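Rornstead Swap Shelf — Frequently Asked Questions

What is it?
A sharing shelf for the whole town of Flimcombe! Bring something useful, take something useful. No money changes hands, ever.
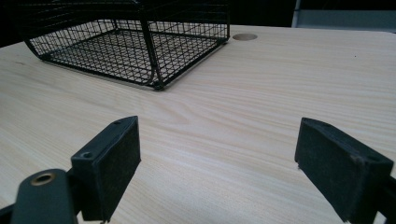
Do I need to join?
Nope, just walk in. We'd love your email for the newsletter, but it's up to you.

How many things can I bring?
Up to 5 per visit. Bigger loads are great too — call first so we can clear some space.
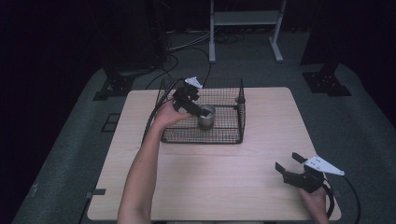
What do you take?
Kitchenware, books, toys, yarn, small tools. Cups and mugs go fast, so keep them coming!

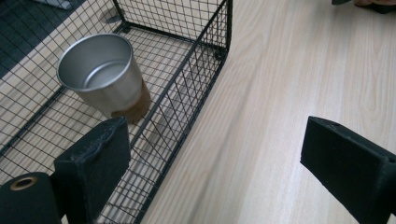
We can't take car seats, mattresses or open food. Clothes wait for the October swap, when we have racks for about 100 hangers.

Can I reserve something?
Yes, for 8 days. Ask at the desk for a tag.

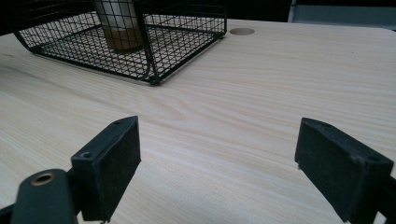
Wire basket on the table

Where do I park?
Behind the Drerico building. The first 15 spaces are ours.

Page updated Aug 28, 2019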